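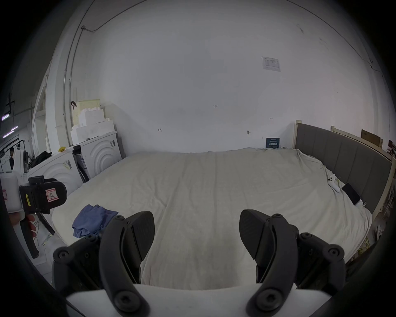

Section 7: Pairing your Jikar mattress pad with the bedside control

By now you should have the pad laid out flat under your fitted sheet with the cord coming out at the foot of the bed (if you haven't, please go back to Section 6, and take your time with the corner straps, they are fiddly the first time). Pairing is the easy part, and most people are through it before their tea has cooled!

Before you start

Have the bedside control, its cord and the small card that came in the lid of the carton. The card has your pad's pairing number on it. If the card has gone missing, the same number is printed on the cloth tag by the cord socket.

Pairing

1. Push the pad cord into the socket on the back of the control until you feel it click. It goes in one way only, flat side up.

2. Plug the control into a wall outlet. The light on the front will blink amber.

3. Press and hold both arrow buttons together until the light turns a steady amber. If you let go too soon the light simply goes back to blinking, and you can try again as often as you like.

4. Enter the last digits of your pairing number with the arrows, pressing the round button after each one. On our own test pad at Drillstead they are 722, but yours will be different.

5. Wait for the green light. The display will show your current setting, which is 2 when the pad leaves us.

Note: Two-sided pads have a separate number for each half. Pair the left side first, then repeat steps 3 to 5 for the right.

Warming up for the first time

6. Pull the blanket back and leave only the sheet over the pad.

7. Set the control to 4 and let it run while you get on with other things around the house. A faint smell of new fabric is normal the first evening and goes away with airing.

8. Run your hand over the whole bed. The warmth should feel even from side to side, a little stronger toward the feet.

Caution: Do not use the pad folded, bunched or under a heavy suitcase. Do not pin anything through it. Switch it off before anyone climbs on with a drink.

Caution: Never use the pad with an infant, or with a person who cannot feel heat or work the control.

If the light blinks red, unplug the control, check that the cord is fully in, and begin again at step 2. If it still blinks red, stop using the pad and write to Sekar Oei at our service desk, with the pairing number in your message.

Washing instructions are in Section 8.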